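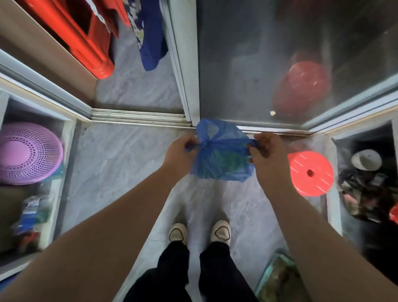 The T-shirt bag, also called vest bag, is a thin plastic carrying bag with two handles which are cut from the same piece of film as the body. It is used in markets and small shops, mostly for vegetables, fruit and bread. The handles serve also as a closure: they are pulled apart and tied in a knot over the bundled opening, as with the translucent blue bag held here just above a tiled floor. In a thin film like this one, the green contents remain faintly visible.

Common sizes carry loads up to 4000 grams. In Utdale the bags are sold to traders in packs of 300 or 600 pieces, under the names Pisine and Colora. The town market introduced a small charge for each bag in April, and many buyers now keep the used ones at home for a second use.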